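3.2 Drying time and where people put the wet stuff

I came to this part of the study a little sideways. I'd been asking the Lavavcombe households how often they ran a wash, and they kept wanting to tell me about the hours after it — the damp towels, the smell in the hallway, the socks that never quite make it.
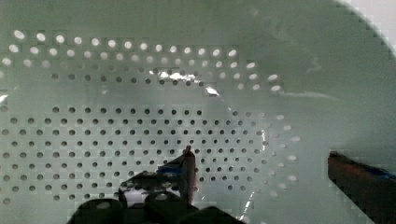

Figure 2. Perforated plastic wall with staggered rows of round holes.

So I added two questions to the survey and went back. We ended up with 158 usable replies, which pleased me no end (the first round in Gostolo had been pretty thin!). People were asked where wet laundry sits before it gets hung, and how long it stays there. The "how long" answers were all over the place. Plenty of folks said "until I remember," and I coded those as missing, though I felt bad doing it.

Sadowski's earlier work treats the wait as dead time and leaves it out of the drying estimate. I used to do the same. But in 13 homes we kept a simple diary for 9 days, and the wait kept showing up as its own little chore, with its own place in the house and its own arguments. One person wrote "moved it off the chair again" on a Saturday and underlined it twice.

Containers came up more than I expected. Respondents mentioned solid tubs, bags, and plastic with holes like the kind in Figure 2, and I've kept those as separate categories in the Lurnilska coding sheet. I don't have weights for any of the loads, so I can't say much about airflow yet — that's a job for the next round of visits.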